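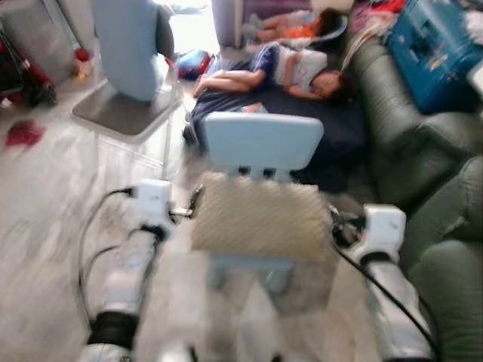 Re: [allotments] Water butts and the October meeting

From: Larysa Sirko
Date: 27 January 2018

Bahman Shojaei wrote:
> Has anyone settled what we are doing about water on the lower
> plots? At the October meeting we talked about buying butts to
> go behind the Gromari shed, but I never saw any minutes. The
> tap by the gate was off for most of last summer and I lost
> both rows of beans. Also, is the pump still under guarantee?

Bahman,

The minutes went out with the rent letters. I can send you another copy if yours didn't arrive.

We agreed to buy 2 butts for the lower plots. Myroslav got a price from Darnitz of 70 pounds each, with lid and tap but not the stand. Michiels were dearer and wanted extra for delivery. Illia has enough blocks left over from his patio to make the stands, so we won't be buying those.

The pump is a Rondska and the guarantee has run out. Myroslav took the cover off before Christmas and thinks the seal has gone. He is going to try a new one before we spend anything else on it.

The gate tap is a separate problem. The water company say the pipe on our side of the meter is ours to mend. Zoriana walked the line with their man and the damp patch is under the path next to plot 5, so that stretch will have to come up. If you have anything stored along there, please move it by the end of next month.

I would still like to know who on the lower plots wants a key to the shed. So far I have only heard from Zoriana. The butts will be outside but the hose and the watering cans will be locked in.

On the beans, I have a jar of Cobra saved from last year and you are welcome to some. They did well for us even with carrying the water down by hand.

Larysa
Plot 12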